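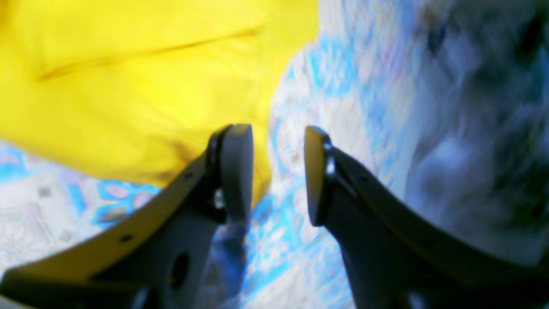
Cutting down the closet, month two

So the count. Started in August with 2,471 things. Not just clothes — clothes, towels, sheets, scarves, the fabric bin, everything in the apartment made of cloth, down to the last washcloth. I know. I counted single socks as one each which my sister says is cheating in the wrong direction.

As of this morning: 2,102.

Which sounds like a lot gone until you try to shut the closet door. Still doesn't shut. It's closer.

A few of you asked how a person in a one bedroom ends up with that many. Easy. I sewed for eleven years and never threw out a scrap bigger than my hand. Most of that number is the fabric bin (bins. plural. there are four). Actual clothes I wear is maybe a tenth of it and most of those are the same gray shirt.

What went this month

Tee shirts from races. Kept two, the Gareck half because I cried at the end of it and the one from the year it snowed. The rest were those scratchy boxy ones anyway, always a medium that fits like a tent.

Pillowcases with no partner. I had 14. Where do the other ones go??

All the "paint clothes." You need one set of paint clothes. I have painted one room in six years.

A wool coat I paid too much for in Binstead and wore twice. This was the hard one. Had it on the donate pile, took it off the pile, hung it back up, tried it on with boots, tried it on with the other boots. The sleeves are short. They were short in the shop too. It's gone now and I thought about it for one evening and then not again until typing this.

Sheets. I kept two sets for my bed and one for the pullout. There was a fitted sheet in there for a bed I sold before I moved here.

What did not go

The fabric from my grandmother. I'm not ready and I don't want comments about it please. It's one bin, it has a lid, it can sit there.

Baby things from when my niece was small. Asked my sister if she wanted them, she said "not right now" and that was the end of that conversation.

The Nimri bag. If you've read here a while you know about the Nimri bag. Long canvas tote, broken zipper, I was going to fix the zipper in the spring. Spring of which year I didn't say.

The rules, since I keep getting emails

They aren't really rules. I change them. Right now its this:

One bin or one drawer at a time. I tried doing a whole closet the first weekend and ended up asleep on the floor next to a pile of cardigans at four in the afternoon with nothing decided.

Everything comes out and gets touched. If I just look in the drawer I keep all of it, every time.

No maybe pile. I had a maybe pile for the first two weeks and it got to be bigger than the keep pile, and then I put the whole thing back in the drawer one night when I wanted the bed back.

Bags leave the apartment the same day. I learned this with the bag that sat by my front door so long that I started hanging my keys on it. When it finally went I lost my keys.

Write the number down. I have it in a notebook, a tally for each drawer and a total at the bottom. I'm bad at adding so the total has been wrong at least twice, and if you're the reader who caught the July — sorry, August — mistake, thank you, fixed.

Money stuff

I've sold a little. $200 total so far, nearly all of it from fabric yardage and one pair of boots that never fit. Selling is slow and people are strange about it. One woman messaged me nine times about a linen skirt, asked me to measure it three different ways, then said she was looking for a dress.

If you're doing this for money I'd say pick the five best things, list those, give the rest away. I wasted two full evenings photographing blouses that nobody wanted for four dollars. My time is worth more than that, or I'd like it to be.

The quilting guild took the cottons. They were so happy with them! The woman who came to pick up started sorting by color right there in the hallway and I nearly asked for some of it back when I saw it laid out like that.

Afia's method

Afia Lamptey wrote in after the last post (hi Afia) and she does it completely different. She turns every hanger backwards in January, flips it when she wears the thing, and at the end of the year whatever is still backwards goes. No decisions at all. I like this a lot for hanging clothes and I've started it on the left side of the closet. Doesn't help with a bin of scraps, but she doesnt have a bin of scraps because she's sensible.

She also says she asks her husband to carry the bags down without looking in them first. I live alone so I have to be both people.

The cat

Faker is against the whole project. Every pile I make, he's on it inside a minute, and black hair on a cream sweater means the sweater has to be washed before it can go anywhere, and then it's back in the laundry, and then somehow it's back in the drawer. I suspect at least three items have been saved this way. He got his name from limping for treats on a perfectly good leg, so none of it suprises me.

Next

The hall cupboard. Towels mostly, and the beach stuff, and a sleeping bag I borrowed from someone whose number I no longer have. After that the second fabric bin, the one with all the fleece. I bought that fleece to make mittens for everybody one Christmas and made one mitten.

I'd like to be under 2,000 before the weather turns, so the winter things can come down off the top shelf and have somewhere to go. We'll see. If you're doing yours too put your number in the comments, I like reading them on the bus.

Okay, dryer just buzzed, got to go.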